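Solo campaign rules for a skirmish game that wasn't built for it?

Posted in Tabletop & Miniatures > Solo Play

Hi all! I've fallen hard for Tremutcombe, the fantasy skirmish game set in the drowned valley, and I'd love to run a whole campaign of it by myself. My regular opponent moved away in September and the nearest club meets on Saturday, when I'm at work, so it's solo or nothing for me right now. I own the core book and the river expansion, plus two warbands painted to a standard I'm proud of (the marsh folk came out so well, I keep picking them up just to look at them).

The problem is the activation system. You bid tokens in secret, and you can't bluff yourself. I've tried rolling a die for the enemy bid and it works okay for one evening, but over a campaign the enemy warband spends everything on turn one and then just stands there getting hit. I play 200 point games, sometimes 400 when I have the whole evening.

So, what I'm hoping to find out:

Has anyone replaced the bidding with something that still feels tense?
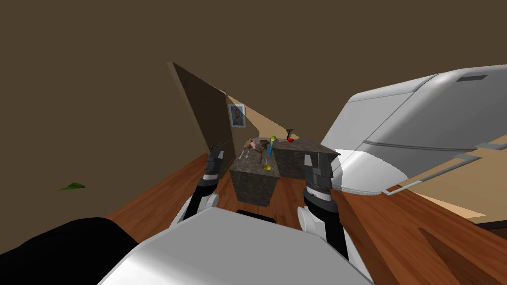 How do you handle experience for the enemy side between games?

Is there a good way to pick scenarios without knowing in advance which one favors me?

I don't mind bookkeeping. I really love bookkeeping, so don't hold back!

fenwader
Oh, you are in for a treat, Tremutcombe makes a fantastic solo game once you get the bidding sorted out. I've played two full campaigns this way and I'm itching to start a third.

What I do is throw the enemy tokens out completely and use a deck. Take plain playing cards, black for the enemy and red for you, with one card of the right color for every model on the table. Shuffle, then slip a joker into the bottom half. Draw a card, activate a model from that side, and when the joker turns up the round is over, no matter who hasn't moved yet. That last bit is where the tension comes back. You'll be staring at that deck, begging for one more red card so your healer can get across the ford!

To keep some of the bidding flavor, I give my own side three tokens a game. Spending one lets me put a drawn black card on the bottom of the deck. It stings every time because you never have enough of them.

For experience, keep it simple. If the enemy wins, the enemy leader gets an advance. If they lose, they get a fresh recruit in the next game and the leader gets nothing. I started out tracking every single model for both sides and by game 8 I had a binder I was scared to open. Now the enemy has one index card and I'm a happier person.

Scenarios: roll for the scenario first, set up all the terrain, and only then roll to see who attacks. You'll build a much fairer table when you don't know which side you're getting. I also leave the river where it is for the whole campaign and move the bridges, so the place starts to feel real after a while. 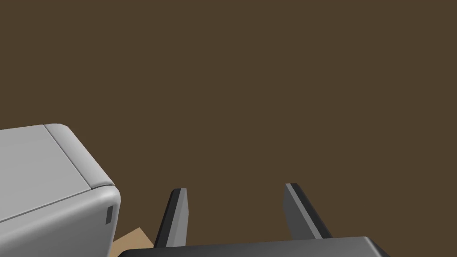
gullhook
I'd second the card deck but I'd be careful with that joker in the river expansion. Boats need two activations to cross, and if the round keeps ending early they sit in the middle forever. I put the joker in the bottom quarter for any scenario with boats and it fixed that for me.

Also look up Grodier if you haven't yet. It's a different game, a little sci-fi thing, but the enemy behavior table in the back is a gem and it ports over to nearly anything. You check whether the model is in cover, whether it can see a target, and whether it's hurt, then you roll. I only had to change a couple of results (there's a lot about reloading that makes no sense for people with spears). My marsh folk have started ambushing me and I could not be more pleased about it.

One more thing for the 400 point games. Split the enemy into two groups and only bring the second one on when the first takes a casualty. It saves your brain a lot of work early on and the arrival is always exciting.

Lü
just play both sides as hard as you can, it's fine. I do it with Rovico and that has hidden orders too. you forget what you were planning by the time you walk around the table anyway

fenwader
Good catch on the boats, gullhook! I'd been house ruling them to cross in one activation and hadn't thought of moving the joker. Trying that next game. And to the original poster, please come back and tell us how the first few games go, I want to hear how the marsh folk get on. If the leader dies early, let the next model in line take over the index card with one advance crossed off. Mine has changed hands 9 times.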